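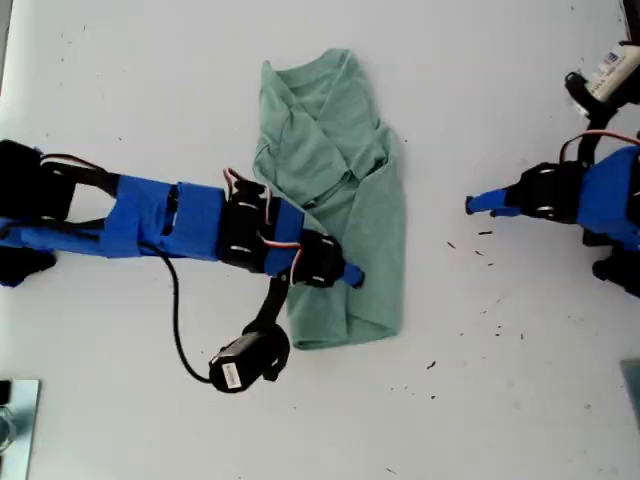
Wiping the table and retaping fingers between folding runs, is there a rule?

Two small arms, T-shirt folding, blue tape on the fingers. Crumbs all over the table and the tape edges are getting wrinkly. Our checklist from Tanis says "clean as needed" and thats it. How often do you guys do it?
Nandi Mokoena
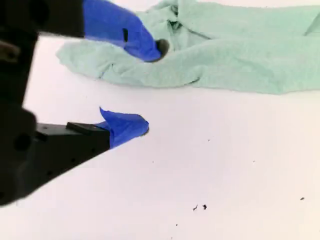 Kamonchanok Wongsuwan
2024-07-07
We wipe every 18 runs, retape every 22 or when the fingertip pokes past the tape. Power off first, both arms, always. Don't reach in with one still live. Write the retape in the log, new tape grips diffrent. Also check the cable loops, they shouldn't drag across the cloth when both fingers come in together. 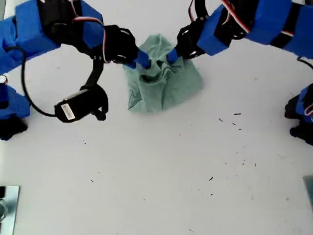 Same goes for the plates, nothing loose on them. If you change the wipe schedule halfway, start a new batch number.

Imhof
I just wipe when it looks bad. Never had a problem, about 1000 folds so far.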